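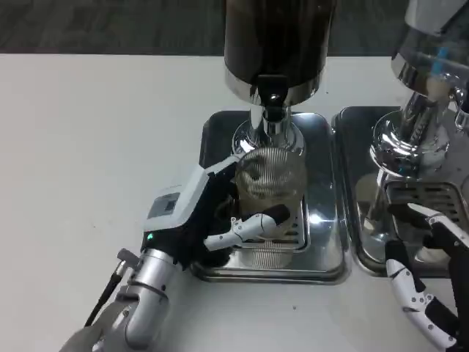 Figure 3. Head camera view during the coffee task. The left hand holds the glass cup on the grate under the grinder spout; the right hand is at the lower right, near the tray of the espresso machine.

4.2 Grasp monitoring on glass and chrome

The coffee task was the one we most looked forward to, and it gave our perception stack its hardest workout. Nearly everything the left hand has to reason about in Figure 3 is either transparent or a mirror. The cup has a ribbed or finely lined surface that scatters light, and the drip tray beneath it reflects its surroundings, with a strong glare on one side. Our first depth-based estimator, carried over unchanged from the shelf task in Section 4.1, placed the cup inside the tray floor so often that the planner refused to move at all.

Dusta, our state estimator, handles this by treating the image and the hand as two witnesses of equal standing. Joint positions and motor currents from the fingers give a coarse contact estimate, and the head camera supplies a cup outline with a confidence value for each segment. Where glare drives the confidence down, the contact estimate takes over. The switch is smooth, and we were delighted to find that it needed only two tuning parameters, both of which transferred from the simulated counter without changes.

Planning runs in Bogdan, the task layer described in Section 3. Bogdan holds both arms in a single plan even when one of them has nothing to do. While the left hand steadies the cup, the right arm is given a waiting region and a soft cost on the volume between the grinder and the espresso machine. The idle hand can then stay close to its next job and still leave the other arm room to withdraw. Earlier versions sent it back to a home pose between steps, and the long return trip shook the torso enough to blur the cup outline.

The finger across the front of the cup deserves a special mention! We had planned a plain side grasp, but the optimizer kept proposing a finger low on the front of the glass, pressing it back. Silviu Dumitrescu suggested we keep that solution and add it to the grasp library, where it is now the default for any open vessel on a slotted surface.

We compared 5 variants of the estimator over 13 cup placements each, all at the Groscombe lab and all with the ceiling lights on. The camera-only variant lost the cup in 6 placements. The full version of Dusta kept a valid estimate in every one, with updates arriving up to 2 control cycles late when the wrist blocked the rim. Section 4.3 looks at that delay in detail.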